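Automation at Histwood

Histwood is a bakery and café company with 229 employees. It is noted locally for the gradual automation of its counter work, which began with a packing line and later extended to the handling of single pastries. The program is run by the operations manager, Asmaa Hegazy, with equipment supplied by Urnent.

Background

Before automation, counter staff filled every order by hand. The early shift started at 4:30 a.m., and one person on each shift did nothing but bag orders. In December the main shop packed 3,117 orders, the most in any month up to that point, and the company began looking for machines that could share the load.

System

Orders are sent to the counter by a scheduling program called Zaki. Flat goods such as cookies go through a belt packer. Croissants and buns, which vary in shape and are easily crushed, are assigned to a robot arm that picks them up with tongs. Practice runs use imitation pastries and paper bags, and workers take part in setting them up.
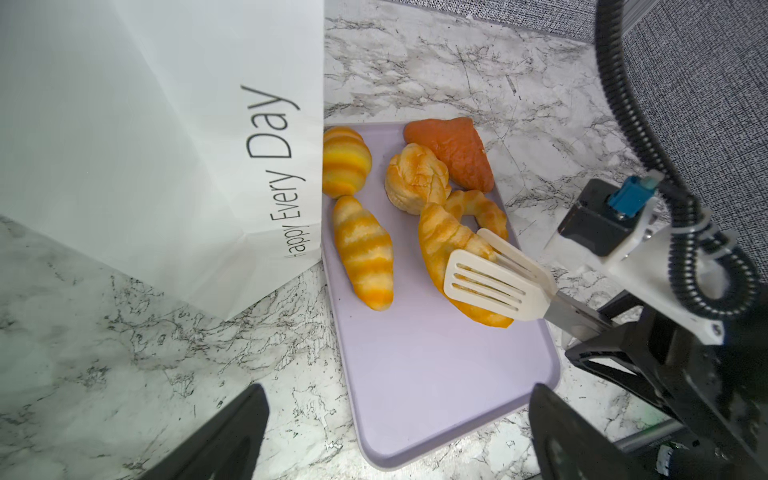 Soft goods remain the slowest part of the process. Workers can stop the arm at any time and finish an order themselves, and cream-filled items are still packed only by hand.

Effects on staff

No jobs were cut in the first year, but several changed. Souad Radwan, formerly a full-time packer, now oversees the arm and trains new staff on it. The early shift starts an hour later. Some employees objected to being paced by Zaki, and after talks led by shift representative Mohcine Ait Ali, individual packing times were removed from the managers' screen. Pay for operators was put on a separate scale.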